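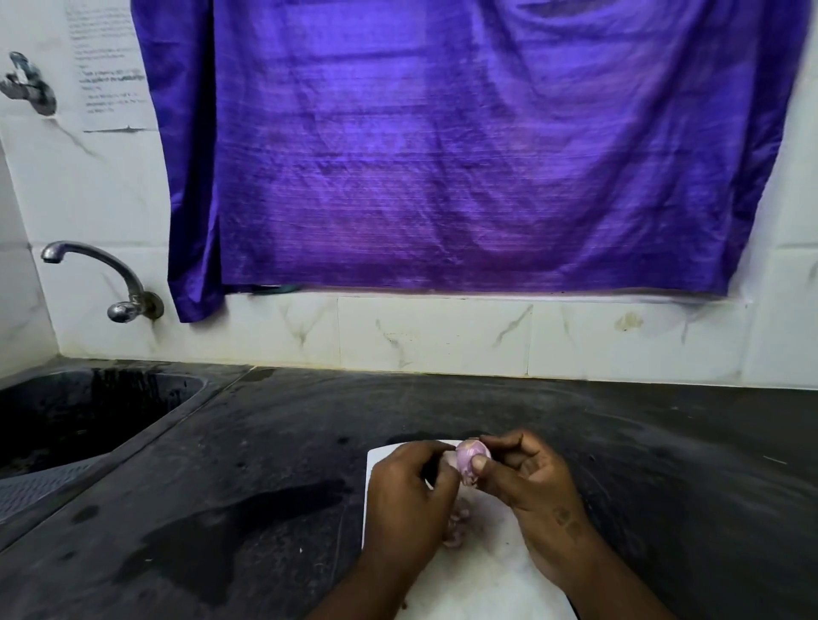
Shallot, on the board.

I spent two evenings reading the ethics disclosure filings for our county council, going back to the last redistricting. The records office releases them as scanned PDFs, 805 pages in total, with no index and no text layer. I ran them through OCR and corrected the name fields by hand. My notes follow, mostly for people who want to repeat the exercise.

Each council member files a statement of economic interests once a year. The form has a section for outside income, one for gifts, and one for positions held in any business or nonprofit. Amendments are filed on the same form with a box checked at the top. The box is small and the scans are poor, so a script that sorts by form type will miss most of the amendments. Sort by stamp date and then compare versions.

Over 56 of the filings were stamped after the deadline. The code allows a late fee, set by the clerk, and the fee schedule is posted. What is not posted is whether any fee was charged. I asked for the receipts ledger and got a one-page letter saying the ledger is kept by the finance department. Finance says it is kept by the clerk. That request is still open.

The filing that got press attention was Councilman Dougal Cruickshank's. He left out a consulting arrangement with Bianchini, the paving contractor, and amended the form after a reporter called. His statement said he regretted the oversight and considered the matter closed. The amendment lists the income in the second-lowest bracket, and the form does not ask for an exact amount. He voted on one Bianchini change order during that period, for $1,683. A small sum, but the recusal rule has no minimum — it applies to any vote in which the member has a disclosed or disclosable interest.
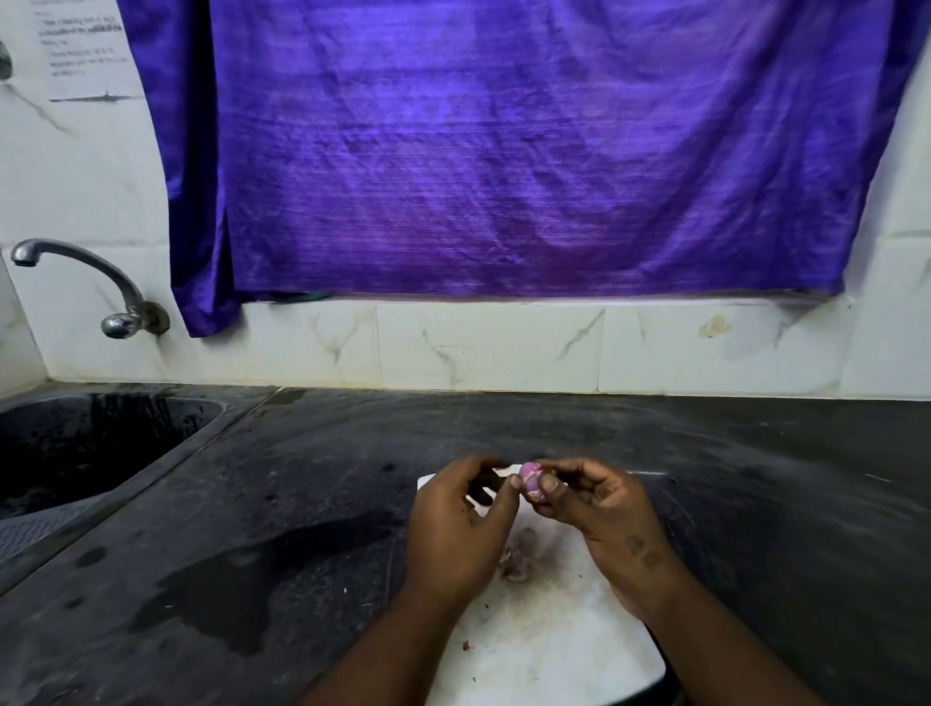
Peeling. A shallot, same board.

Fidelina Cabrera, who chairs the rules panel, has proposed requiring amendments to be posted within 72 hours of receipt. The draft is short and I think it works as written. It does not define "receipt," which matters when a form is mailed. Keabetswe Mokoena raised this in the public comments and suggested using the stamp date. I would support that.

Two smaller points. The position section should ask for start and end dates. At present a member can list a board seat and leave the reader to guess which votes it overlapped. Also, the clerk's office should stop scanning at fax resolution.

The corrected spreadsheet is available by email. Column F is the stamp date, and blank cells mean the stamp was unreadable, not missing.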